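Search this guide Go

Section 2. Setting up the pantry shelf sign-in (Pellik check-in app)

Read this part before your first shift. Covers the tablet, the drop-off list and the end of day count. Kitchen stuff is in Section 3.

Before you start

You need: the church tablet, its charger, the green folder, the shift PIN. PIN is in the folder, inside cover. Don't write it on the tablet case please.

Wifi is Corkcombe-Hall. Not the guest one, the guest one drops every few minutes and you lose whatever you typed.

2.1 Turning it on

1. Plug in first. Hold the side button till the Pellik screen comes up.
2. Tap Start Shift. Enter PIN.
3. Pick your site. We are Corkcombe. The Simon Street pantry is on the same list, so look twice.
4. Check the date at top right. If its wrong, go to Settings, then Clock, then Auto.
5. Tap Open Drop-off.

Note: If it asks to update, tap Later. Updates get done between shifts.

2.2 Logging a donation

1. Tap New.
2. Type the donor's last name, or tap No Name. Plenty of people don't want to give one, fine.
3. Choose the type: Food, Household, Money, Other.
4. Weigh food bags on the floor scale. Enter pounds, whole numbers only.
5. Household items go in by piece. A box of soap is one piece.
6. Tap Save. Wait for the green check. No green check, not saved.
7. Print a slip if they ask. Slips come out of the Clisovow printer under the counter.

Caution: Do not log cash on the tablet until 2 people have counted it. Both sign the envelope. Then log it, then envelope in the lock box.

Kitchen and household goods: used is OK if it's clean and whole. No chipped glass, no knives unless still in the package, nothing with a frayed cord. Type Household, then Kitchen. 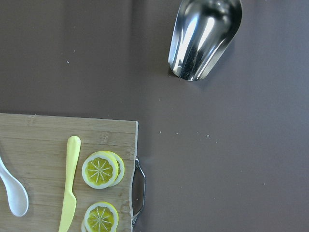 Metal scoop and bamboo cutting board.

Note: Sets stay together. Put a rubber band around them and log as one piece.

2.3 Fixing a mistake

1. Tap Today.
2. Find the line, press and hold.
3. Edit or Remove. It asks for the PIN again.
4. Put a reason. "Typo" is enough.

You can only fix the same day. Anything older, leave a note in the green folder for Ginevra Pagano and she will do it from the office computer.

2.4 If the wifi goes out

Keep going on paper. Blank sheets at the back of the folder. Same columns as the screen. When it comes back, type them in before you close the shift, then write ENTERED across the sheet and keep it.

Caution: don't tap Close Shift while the orange cloud is showing. Entries that havent gone up yet will be lost.

2.5 Closing out

1. Tap Close Shift.
2. Compare the food total with the paper tally by the scale. Off by 2 pounds or less, leave it. More than that, recheck the last few lines.
3. Tap Send Report.
4. Write the report number in the folder log. Just the number, like 744, no zeros in front.
5. Log out. Tablet back on charger in the office, door locked.

Nothing perishable stays on the shelf overnight. Walk it to the fridge, even if there is only one carton of eggs.

Printer jams: open the lid, pull paper toward you, close, tap Reprint. Spare rolls in the drawer under the counter. Last roll, write it in the folder.

Section last changed 2/23/19. Next: Section 3, Kitchen and fridge.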